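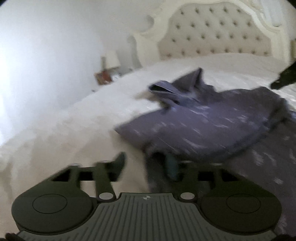
**Stetodlow clothes exchange asks households to start with the bedroom**

The spring clothes exchange is coming back to Stetodlow in February, and this year the people behind it would like everyone to begin a little earlier than usual, in their own bedrooms, with the bed made and the wardrobe doors open.

The exchange, held in the long hall on Brustemora Street, has grown a good deal from the two rails and a tea urn that some readers will remember. Last year 1,788 pieces of clothing passed over the tables in a single day, and while that was a lovely thing to see, a fair number of them arrived in bags that had plainly been filled in a hurry on the doorstep. There were blouses rolled up with walking socks, a very good winter coat with the contents of somebody's sewing box in the pocket, and one bag made up entirely of left-hand gloves. Sorting it all took until well past teatime.

So the advice this time is to do the sorting at home. The bed is the best place for it, being the largest flat surface most of us own, and a plain, light bedspread makes it easier to spot a loose thread or a mark. Take things out a few at a time, shake them, lay them down and have a proper look at the collar, the cuffs and the lining. Those are the parts that wear first, and they're the parts people turn to when they pick something up from the table – you can watch them do it all morning. Soft things in lilac and grey, speckled prints and the like, hide small marks rather well, so they deserve a second look near the window.

After that, fold whatever is going and put it straight into a bag. Anything left in a heap at the end of the bed has a way of being back in the wardrobe by bedtime, as most of us know perfectly well.

Each household may bring up to 39 items, and for every piece accepted you'll be given a paper token to spend on the day. Tokens from last year will still be honoured, even the ones that have been through the wash, so long as the stamp can be read. Clothes should be clean and dry, and shoes should be tied together in pairs. Bedding is welcome too this year for the first time, after a good many requests, though pillows and duvets can't be taken.

Bags can be dropped off at the hall from 11 in the morning on the Friday before the exchange, and the side door on Nyaga Lane will be open for anyone bringing a pushchair or a trolley. Please write on a label what's inside, even if it is only "jumpers, mostly". It saves such a lot of opening and closing.

There will be a mending table again in the far corner, where the Zurent sewing circle will replace buttons and turn up hems while you wait. The circle has been given a box of 100 zips in every length and colour and is very keen to use them, so do bring that skirt or jacket you've been meaning to see to, whether or not you plan to swap it. There is no charge, but a biscuit for the tin is always gratefully received.

Whatever hasn't found a new home by the end of the afternoon will be bagged by size and kept at the hall for the summer exchange. Donors who would like their things back should say so when they drop them off, and collect them before the doors are locked at six.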